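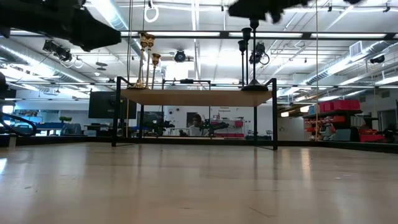 Fig. 1. Brass group left, black group right, on the small table.

Home | Projects | Reports | Contact
Search this site

Sorting and setting out candlesticks: project report
Natcombe, 7 April 2018

Aim. Find a way of setting out mixed candlesticks on one small table so that each one can be seen. The Ollel shop in Clinedton lent us the stock list, 68 items, mostly metal. We picked brass and black as the two finishes.

Method. Light wood top, thin black metal legs. Brass to one side, black to the other, gap left in the middle. Tried mixed first (no photo, sorry). Looked a muddle, the tall stems all got in each others way.

What we found. Three of each is plenty on this table. The short brass one works at the end of its row, cup sits lower so you see all three tops. Black ones harder. They overlap when you look from the front, and the one with the wide round base needs to be forward or the base is lost. Brass picks up the ceiling lights nicely. Shiny floor picks them up as well, which is a bit distracting.

Height order was argued over. Haddad's display handbook says tallest at the back, we did that for black only and ran the brass more side by side. Prefered the brass.

Problems. Table is narrow so anything wider than a candlestick would crowd it. Did not try candles in them, ran out of time. Measurements from December were in inches and had to be done agian.

To do:
- same layout with 4 per side
- plain backdrop
- ask Ollel for the item numbers

Word count without headings still to be checked.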